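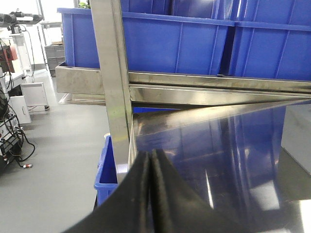

Can I buy the application kit if I'm not applying in Clellotville?

Sure, the forms folder works for any county or city job. Only the exam dates insert is local, toss it if you live someplace else.

Dimitriou Job Application Kit, 2000 series
For entry level public jobs. Clerk, records, meter reading, parks, dispatch trainee.

What's in it
26 page workbook, stapled, prints fine on a home copier
Forms folder with 11 practice forms (work history, references, veterans preference, the usual)
Answer key for the typing and filing sections
Exam dates insert for Clellotville and Dasuncombe

Reprinted in January. Old copies had the wrong fee table on the back cover, so if yours is from before that, don't go by it. Call the hiring office. Fees change anyway. 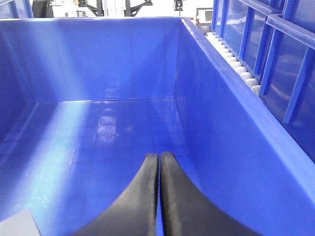 The workbook goes in the order most offices do it. Application first, then the written test, then the interview, then the background packet. Most people skip straight to the test section. Fine, but do the work history form once all the way through, with real dates. That one takes the longest and it's the one that gets sent back. Gaps, missing phone numbers, no signature on the last page.

Practice tests are timed. Use a kitchen timer, phone, whatever. Filing section is alphabetical and numerical, mixed, same as the Cleltville test used to be. Typing section is a straight copy passage, no computer program needed, just type it in anything and count your words against the key.

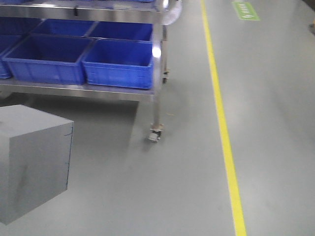
Interview pages are short. There's a list of questions with room to write under each, plus a page for your own questions to ask them. Write small or use a seperate sheet. Some buyers said they wanted more room, might happen next printing.

Not included: study guide for police or fire exams, those are a different book. Also no job placement. We sell paper, we don't hire anybody and can't tell you if a post is still open or what your score was.
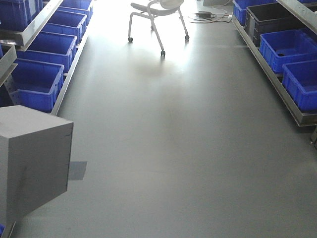

Ordering
Single kits and packs of 5. Packs come shrink wrapped, one answer key per kit. Libraries and adult schools can order on a PO, put the number on the form or it sits.

Orders in by 2 p.m. go out same day, after that next buisness day. Pickup at the Dasuncombe counter, bring your order number.

Returns
Unmarked kits only. If pages are missing or upside down let us know which ones and we'll send a new workbook, keep the old one.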